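Housekeeping Skills, Level 2
Unit 12: Clearing and Wiping a Work Surface
Handout for students, Mangubat Training Kitchen

Before you read

Please bring this handout to the practical class together with your apron and two dry cloths. In Unit 11 we have studied how to wash glass by hand. Now we continue with the place where the glass will stand afterwards, the table or the counter. Many students think this is a very small subject. I thought the same when I started in the hotel, and my first supervisor sent me back to the same table three times in one morning.

1. Some words we need

Surface: the flat top where we work. It can be bare or it can have a sheet on it. We treat both in this unit.
Clear: to take things away from the surface.
Wipe: to move a cloth over the surface to take off dust, crumbs or liquid.
Speck: one very small piece of dirt. A speck is easy to miss when you look straight down.
Rim: the top edge of a glass or a jar.

2. The order of work

First clear, then wipe, then look, then put back. Please keep this order also when you are in a hurry.

Clear from the far side to the near side. Glass goes first and it goes to the tray, not to the edge of the same table. Hold a drinking glass low on its side. Fingers on the rim leave marks, and the next person will drink from there.

Wipe with the cloth folded in four. Use long straight strokes, each one a little over the last one. When one side of the cloth is dirty, turn it. On a sheet, use a dry cloth and hold the sheet flat with your other hand, otherwise it makes folds and the crumbs go inside them.

3. Looking at a light surface

A light gray surface is kind to the cleaner in one way: dark dirt shows on it. But it changes its tone from one part to another, depending on the light, and students often rub at a shadow for a long time. A shadow has a soft border. A stain usually has a border you can follow with your finger.

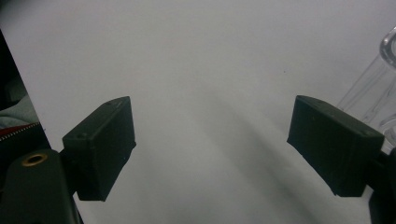
Trinidad Dumlao
Instructor, Housekeeping and Table Service

Find the tiny dark speck toward the upper right. Then compare it with the broad shadow, which goes in a diagonal and has no clear border. The speck is a matter for the cloth and the shadow is not. Notice also how the clear glass has bright highlights on its curved rim. Such highlights are helpful when you learn to inspect, but do not take them for water spots. Move your head a little to the side. A highlight moves with you and a spot stays in its place.

4. Putting back

Wait until the surface is dry. Touch it with the back of your hand, because the palm does not feel a thin wet film so well. Check the bottom of each glass before you put it down. If it is wet, it will leave a ring and you will start again.

5. Practice in pairs

Student A prepares a surface with a few crumbs and one clean glass. Student B clears, wipes, looks and puts back. Then A bends down to the height of the table and looks across it toward the window. Write down what you find, and where. Change roles after 13 minutes.

Ariel Villanueva will be in the room for the November groups and will sign your practice sheets. If you miss the class, ask Ariel for another time before you start Unit 13.

6. Homework

Choose one table at home. Look at it in the morning and again in the evening with the lamp on. Write up to 200 words about what you could see at one time and could not see at the other. Short sentences are fine.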